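Entretien du linge de cuisine : pourquoi un torchon n'absorbe plus

Mercredi 16 septembre 2026

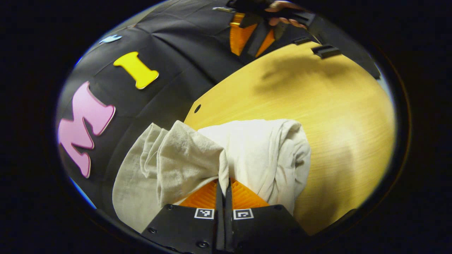 Selon un commentaire reçu sous mon billet précédent, un torchon neuf qui repousse l'eau est un torchon de mauvaise qualité, et il vaudrait mieux le rapporter au magasin que de chercher à le laver. Je ne partage pas cet avis, du moins pas pour le coton ni pour le lin.

Un tissu sort de l'usine avec un apprêt. Il s'agit en général d'amidon, parfois d'un assouplissant siliconé, déposé en fin de chaîne pour que la pièce se tienne bien pliée et paraisse lisse en rayon. L'amidon part au lavage. Le silicone part beaucoup moins vite, et c'est lui qui donne cette impression d'eau qui roule à la surface. Le coton brut contient en outre des cires naturelles, que le blanchiment industriel élimine plus ou moins complètement. Un tissu écru sera donc toujours plus lent à devenir absorbant qu'un tissu blanchi.

Ma méthode pour les pièces neuves n'a pas changé : trempage d'une nuit à l'eau froide, puis lavage à 55 degrés avec une lessive en poudre, sans adoucissant. Ma machine, une Kivex déjà ancienne, propose cette température sur le programme mixte. Les modèles qui passent directement de quarante à soixante conviennent aussi, en choisissant soixante pour le coton blanc et quarante pour le lin teint. Séchage à l'air, repassage facultatif. Deux ou trois passages suffisent pour le coton. Le lin en demande davantage et continue de s'améliorer pendant des mois.

Le cas du torchon ancien qui n'absorbe plus est différent. La cause est presque toujours un dépôt, et il y en a de trois sortes.

Le calcaire d'abord. Avec une eau dure, les sels de calcium réagissent avec le savon et forment un composé insoluble qui se fixe dans les fibres. Le tissu devient raide et grisâtre. Un rinçage à l'eau additionnée d'acide citrique en vient à bout. Le vinaigre blanc fonctionne également, mais il attaque à la longue certains joints de machine, et je le réserve au trempage en bassine. Ne jamais le mélanger à de la javel, le dégagement de chlore est immédiat.

Les corps gras ensuite. Un torchon de cuisine en reçoit beaucoup, même si l'on croit ne s'en servir que pour la vaisselle. Les huiles siccatives, lin et noix en particulier, polymérisent en vieillissant et deviennent très difficiles à extraire. Il faut intervenir tôt, avec des cristaux de soude dissous dans l'eau chaude. Pas sur la laine ni sur la soie, évidemment, mais je suppose que personne n'essuie ses assiettes avec de la soie.

L'adoucissant enfin. Les produits courants déposent sur la fibre des tensioactifs cationiques, dont la partie grasse reste tournée vers l'extérieur. La main du tissu est plus douce, l'eau y pénètre moins. Le Reka que j'utilise est une poudre sans agent assouplissant – le paquet le précise au dos, en petits caractères. Toute poudre de composition voisine fera l'affaire.

Pour vérifier l'état d'un tissu, je pose une goutte d'eau sur la pièce sèche, tendue sur un bol. Si la goutte disparaît aussitôt, il n'y a rien à faire. Si elle reste bombée un moment avant de s'étaler, un décapage s'impose. L'essai est rudimentaire et dépend un peu du tissage : un nid d'abeille boit plus vite qu'un damassé serré, à fibre identique. Il faut donc comparer chaque pièce à elle-même, avant et après.

J'ai fait l'essai sur un lot de métis achetés chez Urrutia, référence 1418, et sur un torchon Skorncombe en pur lin daté de 1988 sur sa lisière. Le second est le plus absorbant de l'armoire, avec plus de 2 reprises visibles à l'ourlet et une trame devenue claire au centre. Les métis étaient très apprêtés. Ils sont utilisables depuis le troisième lavage, avec un côté encore un peu glissant que je mets au compte du calandrage.

Reste la question du sèche-linge. Il n'abîme pas directement le pouvoir absorbant, mais il casse les fibres courtes – le filtre en donne une idée assez précise – et le tissu s'amincit. J'étends donc les torchons au fil, bien secoués, sans les superposer. En octobre, quand la buanderie redevient humide, je les rentre près du radiateur le soir même, faute de quoi l'odeur de moisi s'installe et il faut tout relaver.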